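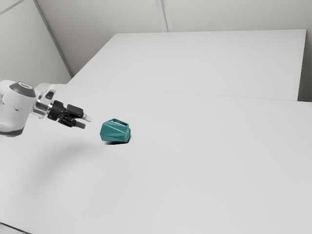 Ticket 101: Gripper closes early during remote demos, cup pickup task
Opened by: Nesma Sqalli
Assigned to: Rosalie Koller
Opened: Wednesday, October 7, 2020
Status: Waiting on reporter

Nesma Sqalli
Recording demos for the cup pickup in the Vonari sim, driving the arm with the hand controller. The approach is fine. With the fingers open just short of the teal cup, I start the last move in and the gripper closes before I press the trigger. Happened in 3 of 10 demos today. The cup is on its side in all of them. Did not see this in September.

Rosalie Koller
Which controller profile are you on? Leitner or the default?

Nesma Sqalli
Leitner. Restarting the sim did not help. Restarting the controller helped for one demo.

Rosalie Koller
Checked your logs. The trigger reads roughly 9 percent with no finger on it, and the Leitner profile counts anything over 5 as a close command. Please raise the dead zone to 15, save the profile, and recenter before you record. Leave the three bad demos out of the training set.

Nesma Sqalli
Raised to 15. Two demos so far, no early close. The bad ones are moved to the rejects folder. Will run a full set of ten and report back.

Rosalie Koller
OK. Keeping this open until then.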